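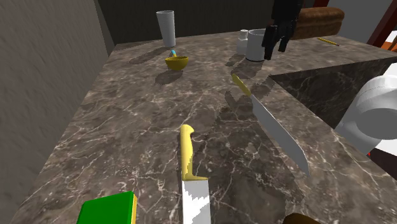 Simulated kitchen counter with arm and gripper, knives in the foreground.

About Hiltum

Hiltum plans and installs robot arms in catering kitchens. We are part of Zalta and work from a single site in Stedow, next to the bread kitchen where our first arm went into service. The company now has 160 staff.

Each job starts with a model of the customer's worktop. Knives, mugs, bowls and loaves are placed in the model and moved between runs, and the arm's reach and grip are checked against them. Kitchen staff review the model before any equipment is ordered. Their changes are recorded on the job sheet and signed off by the shift lead.

What changes for kitchen staff

The arm takes over fetching, setting down and returning items to store. Cutting, tasting and final checks stay with people. At the Jurić canteen, our largest site, the early shift used to spend its first hour laying out worktops. That hour now goes to preparation, and the start time has moved back by some 30 minutes at the request of the staff.

Some tasks are new. Two people on each shift are trained to stop, clear and restart the arm. The course runs over two days and is paid as normal working time. Knives have fixed resting places on the worktop, and several cooks have told us they find this slower than their old habits. We have kept the rule and are reviewing the positions.

Hiltum does not take on work where the customer intends to cut posts in the first year. This is written into the contract.

Visits and contact

Kitchen managers and staff representatives may visit the Stedow site by appointment. The next open visits are in August. Please state the length of your worktop and the number of shifts when booking.

Page last revised 30 May 2024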